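Call for participants – people who open things for a living

Tresteo is looking for cabinet makers, kitchen fitters, warehouse pickers, canteen staff and anyone else who opens and shuts doors all day and has never once put it on a CV. You would be joining the Losberg study, which looks at what happens to a job when the dull bits are handed to a robot and the remaining bits are handed back to you, sometimes with interest.

Posted: January 18, 2021

Some background. Our stores department at Losberg holds spare parts in wooden cabinets with small round knobs, chosen many years ago by a person with very slim fingers. Management would like a two-armed robot to do the fetching. Before anyone buys one, we are running the work in simulation, where a dropped part costs nothing and the furniture can be put back with a keystroke. 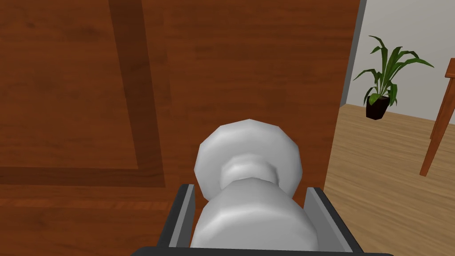 We have engineers. Engineers are very good at telling us how hard a gripper should squeeze. They are less good at telling us why Valdir Magalhães in stores always opens the left door first, or why he leaves the right one ajar when a delivery is due. Habits like that are the job, and none of them are in the job description.

What you would do

You would come to our Losberg office for 5 sessions of 2 hours each, starting in April. In each one you watch simulated runs of cabinet work on a screen, stop them when something looks daft, and say why. Blunt language is fine. You will also be asked to walk us through a normal shift of your own, including the parts your manager believes happen differently.

Between sessions there is a short form. We tried a long form in the pilot and got back mostly drawings.

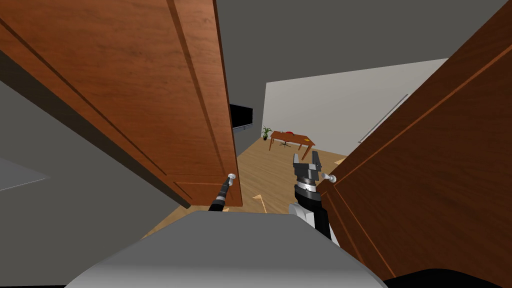

Reaching two doors at once sounds like a modest talent until you have spent a shift with a box on your hip and one free hand. A good deal of the study comes down to moments of that sort: who should hold the door, who should carry, and who stands about waiting for the other one to finish. We would like the answer to the last question to be the robot, at least some of the time.

What changes for staff

We get asked this more than anything else, so we have put some of the pilot group's remarks here unpolished.
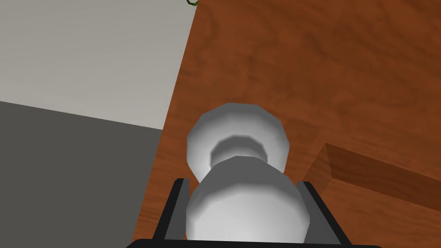
Wellington Barbosa wrote that he had no objection to a machine taking over the knobs, but he wanted to know who would be blamed when the wrong part went upstairs, as up to now it had always been him and he had grown used to it.

It is a fair point and there is now a session on it. The stores team currently has a say in how requests are ordered and checked, and the study will report on whether that say gets bigger or smaller. The report goes to staff on the same day it goes to management. Orestis Karagiannis had that put in writing.

Who we want

You need at least two years in a job with cupboards, lockers, drawers or cabinets in it. You don't need to know anything about robots, and if you do, please try to keep it to yourself until the second session. We have 74 places and are keeping a share of them for night staff, who are usually left out because the researchers are asleep.

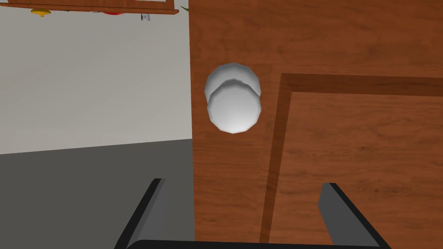
What about those of us who'd quite like to keep opening the cupboards, asked Washington Andrade, given that it's the only bit of the day when the phone can't reach me?

Then apply, please. We have plenty of enthusiasts already.

Payment and practical matters

Participants receive 102 euros per session, plus travel. Lunch is provided and is better than it used to be. Your employer is not told what you said. Recordings of your comments are kept by the study team and deleted when the report is out.

To apply, send a few lines about your work to Wellington Pacheco at Tresteo, with "Cabinets" in the subject line. No covering letter. If you were in the pilot you may apply again, and you can have your drawing back.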